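Notebook, May 19, 2020

Sourdough incubator, still. I know, I know, everybody is baking this spring, but I started this one before it was fashionable and I want it written down properly before I forget what I changed.

Where it stands: the plywood box holds temperature fine with the lid on. With the lid off it drops like a stone, and then the little heater overshoots on the way back up (by a lot, I got a very boozy starter out of it). Vilho Koivisto says my sensor is too close to the heater and he's probably right. Moved it to the back wall, opposite corner, stuck on with kapton tape. Much calmer curve afterward. Still a bump after every feeding, but I can live with that.

Flour notes. The Palska rye wakes everything up, and the white flour from Conneely is slow but smells wonderful, like yogurt and green apples. Tried them half and half in jar 13 and got the best rise so far. It climbed right over the rubber band and into the lid threads, so now the lid is glued on with dough. Soak it overnight!

Jar 16 is the sad one. Gray liquid on top, flat, smells of nail polish remover. Éabha thinks it's just hungry and wants me to pour off the top and feed it twice a day before I give up. Okay, Éabha, two days and then it goes in the compost.

Weighed out 438 grams of flour for the next round of feeds and put it in the blue tub. Please don't make pancakes with it (Jarlath).

The kitchen scale drifts if you leave it on while you go answer the phone. Turn it off, turn it on, tare again. I lost a whole evening's numbers to that and I'm still cross.

Also asked Afaf about logging the temperature to a file so I can quit getting up at night to read the dial. She has an old script that should do it, she just has to find which laptop it's on. Would love to see one full night, feeding to feeding, with the lid shut the whole time.

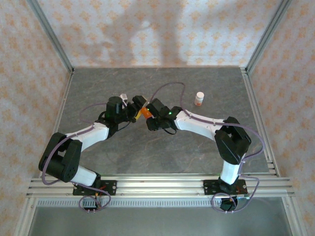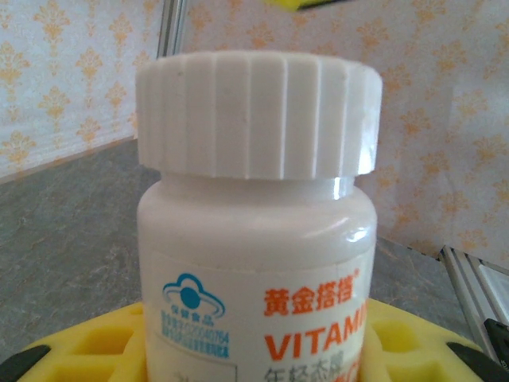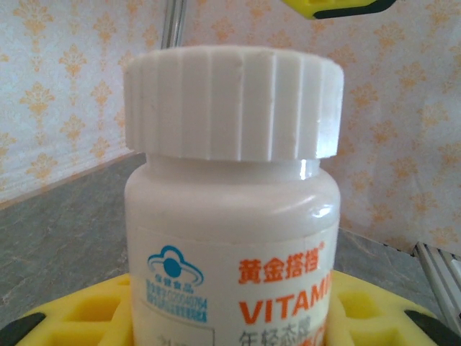
Ribbed screw cap on the bottle in the last two.

To do before June

Get a second sensor and tape it near the lid.
Feed jar 16, morning and evening, and write down the smell even if it's awful.
Ask Caoimhe if her mother's starter can travel by mail, dried on parchment.
Sand the lid where it sticks on the left.
More rye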